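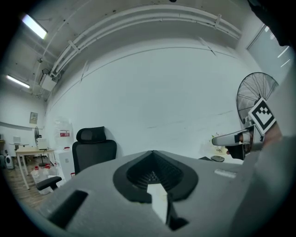

A hand-held gripper with a square marker on top, and a standing fan behind it.

What Is a Chain of Custody?
By Grigoris Athanasiadis
November
22 shares | 0 comments

When police officers investigate a crime, they collect objects that may help explain what happened. A broken lock, a shoe, or a note can all be evidence. Evidence is anything a court may use to decide whether a statement is true.

A court case can take months to begin. During that time, the object has to be kept safe, and the court has to be able to check that it is the same object the officer picked up. The record used for this check is called the chain of custody. "Custody" means having something in your care.

How the record starts

Suppose a bicycle shop in Kondodville is broken into at night. An officer finds a glove on the floor. Before touching it, the officer takes a photograph and writes down where the glove is. The officer then puts on clean gloves and places the found glove in a paper bag. Paper is used for many cloth items because it lets air through. A damp item sealed in plastic can grow mold.

The bag is closed with tape, and the officer signs across the edge of the tape. If someone opens the bag later, the signature will be broken, and anyone looking at the bag can see it.

Next comes the label. It lists the case number, the item number, a short description, the place, the date and time, and the officer's name. In our case the glove is item 117.

The evidence room

The officer takes the bag to the evidence room at the Brinard County building. The room is locked, and only a few people may enter. The person in charge is called an evidence technician. The technician checks the label and the tape, signs for the bag, and gives it a shelf number. Item 117 goes on shelf 22.

Brinard County keeps its list on a computer program called Drultov. Other places use paper cards. Either way, each line in the list answers the same questions: who handed the item over, who received it, when, and for what reason.

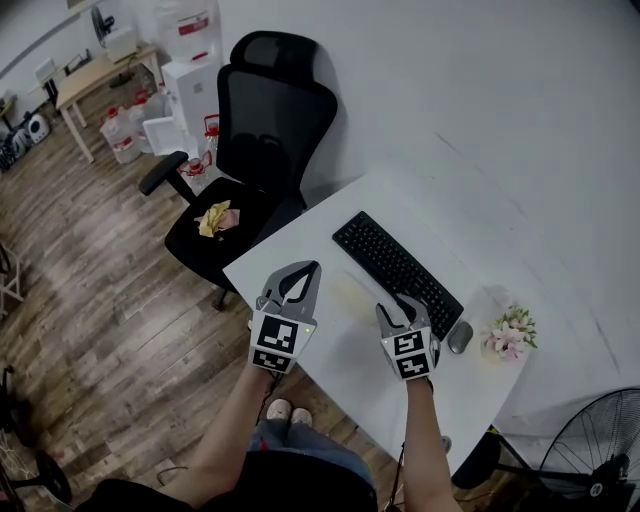 Sometimes an item has to leave the room. A laboratory may need to look at the glove for hairs or fibers. The technician signs it out, and the laboratory signs it in. The scientist usually cuts the bag in a new place and leaves the first seal alone. After the test, the new cut is taped and signed as well. A bag that has been tested twice may have three signed seals.

What if a line is missing?

Imagine the list shows that the glove left the room at 9:00 a.m. and reached the laboratory at 4:00 p.m., with nothing written in between. A lawyer may ask where it was. If there is no good answer, the judge may decide that the glove cannot be used. In other cases the judge allows it, and the jury decides how much to trust it. The rules differ from state to state.

What happens at the end?

When a case is over, items do not stay on the shelf forever. Some are returned to their owners. Some are destroyed, and that is written down too. Evidence from very serious crimes may be kept for many years.

Words to know

Evidence: something used in court to help show what happened.
Seal: tape or another closing that shows if a bag has been opened.
Technician: a person trained to do a particular kind of careful work.
Jury: a group of people who listen to a case and decide on the facts.

157 people found this page useful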